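Ashwin Shetty has read tarot for Thongsuk since August, working from a 78-card deck and a written log. He records each draw by position, suit and orientation. "The log has 268 spreads in it," he says. "Reversals are marked in a separate column – I don't read them as negatives."
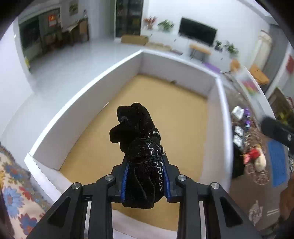
Shetty keeps the Two of Cups apart from The Lovers when a client asks about a partner. The first he reads as exchange, the second as choice. Cord work he treats as a separate practice. A black fabric bundle with thin dark green cords wound around its middle in two bands belongs there, he says, "and I don't mix it into a spread."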